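Workshop notebook - reed organ, Padilla chapel
January, entry begun 8:40 a.m.

Carried on with the chapel organ. Wind pressure first, before touching anything else, so the reading can be compared with the one on the previous page. It holds at 70 mm on the water gauge with no keys down and sags when the full bottom octave is played together. The parish says the hymns have been dragging at the evening service and the organist has been blamed for it. With that much sag I would drag too.

Took the back panel off and went over the main bellows with a lamp. The cloth on the hinge side is sound. On the other side the fold nearest the floor has worn through at the corner. The patch somebody put there is the wrong stuff, a stiff vinyl, and it has pulled the good cloth away with it. Cut it out. Used the Drondum bellows cloth from the half roll, not the new one, which is heavier and should be kept for the Wekska job. Hot glue pot for this, no white glue. Please do not use white glue on anything that has to come apart again.

Cloth patch went on at 10:15. Left under boards until after lunch.

Meanwhile, the reeds. Six are slow to speak, all in the tenor range, and three are dead. Pulled the dead ones. Two had lint packed under the tongue and came back with a soft brush and a strip of thin paper. The third has a crack at the root and will need replacing. It is the F sharp above middle C in the front rank, so it gets used in nearly every hymn in the parish book. Wrote to Sakura for a price on a single reed. If they will only sell the set I will look through the drawer of spares from the seminary instrument, which was the same maker and close to the same date.

The slow ones I have not pulled yet. I want to see what they do with proper wind behind them.
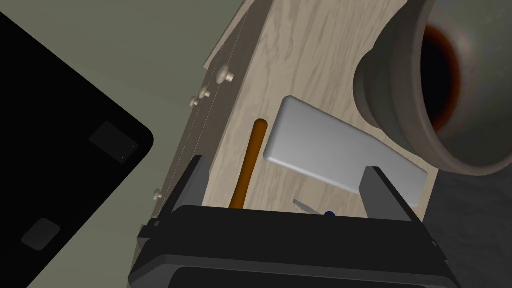 Close view from overhead, simulated. Gripper over the wooden top, jaw open.

Back at it at 1:30. Patch is holding at the fold. Pressure is steady at 70 with the keys up and drops by 3 when the bottom octave goes down, where this morning it dropped by 15. That is good enough for a chapel of that size. Four of the slow reeds now speak on time with no other work done to them. The other two are still late, so they will come out tomorrow for cleaning.

Swell shutter: the felt is moth-eaten along the top edge and the shutter claps when the knee lever is let go. The parish mentioned this in their letter, since it can be heard in the pews during the quiet part after communion. Replaced the felt with the red, which is all we have in that thickness. It will not show once the front is on.

Stop labels: one of the faces is glued in the wrong place. The knob marked Diapason works the Melodia and the other way round. I asked the parish office by phone whether they want it put right. They said the organist has played it that way for years and to leave it. Left it. Put a note inside the case, on the left-hand wall, so the next person to open it does not lose an hour as I did.

Pedals: new webbing on both. The old webbing on the right one was down to a few threads. The hinges only needed oil.

Still to do:
Clean the two late reeds.
Find or buy the F sharp.
Tune the front rank to the back rank, not to the piano in the parish hall, which is well flat.
Screws for the music desk, brass, short.
Wax the case, but leave the memorial plate alone. The family asked that it not be polished.

The parish would like it back before Lent. That should be possible if the reed is in the drawer. If it has to come from Sakura I would sooner tell them now that it may be later - they can use the hall piano for the Ash Wednesday service, flat or not. Will ring the office in the morning, after I have been through the spares.

Stopped at 4:50. Glue pot off, gauge back in its box, reeds in the labeled tray on the bench by the window.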